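May, 7:40 in the evening

Finished the break room inventory. It took longer than planned because the list from last year was sorted by date of purchase, with no locations, so each line had to be matched by walking back and forth. I have re-sorted it by position: game table, wooden table, rear wall, kitchenette left, kitchenette right. Dénes Medve wants it before the move to Drerndale and can convert it to his own format.

Game table. The white cover stays on for now. I would like to know what is under it before we quote a weight to the movers, and the manual gives two different figures. Kálmán Bíró remembers it arriving in two crates and says the heavier one was marked 40 kg. I wrote that down with a question mark. Both paddles are listed, the orange and the black, along with the rings. The yellow round thing I entered as "ball, yellow" and left the material column blank. Snacks are not inventory and were not entered. Marwa asked whether the corner bumpers come off. I have not tried.

Wooden table. Good condition. The splayed metal legs will be the problem in the van, as they take up more floor than the top does. Need to check whether they unscrew. If they do, bag the bolts and tape the bag to the underside.

Kitchenette. Upper cabinets stay with the building, per the lease. So does the sink. The paper towel dispenser is ours according to Csenge Halász, who has the receipt, and the landlord's according to the lease appendix. Left it open. The light-blue bottle on top of the left cabinets has no line on either list. Counter still has the plastic containers and trays spread along the back on the left side, and the sink had not been cleared. I sent a note to the whole floor asking for both to be dealt with by noon.

Shelf paper: measured one lower drawer at 485 mm inside width. Promell sells it in rolls of 1000 mm, so two strips per cut with very little waste. Ordered one roll. Preben Stougaard thinks lining drawers we are about to leave is pointless. The paper is for the new place, where he says the drawers are the same model. I asked him to measure one before the roll is opened.

Costs so far are nearly all packing material. The van from Drusuvstead is quoted but not booked.

Tomorrow: table legs, the dispenser question, weight of the game table. Also return the tape measure to Marwa. 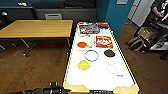
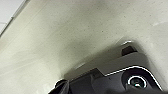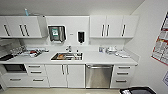

Last picture: kitchenette, sink and wall dispensers, counter not yet cleared.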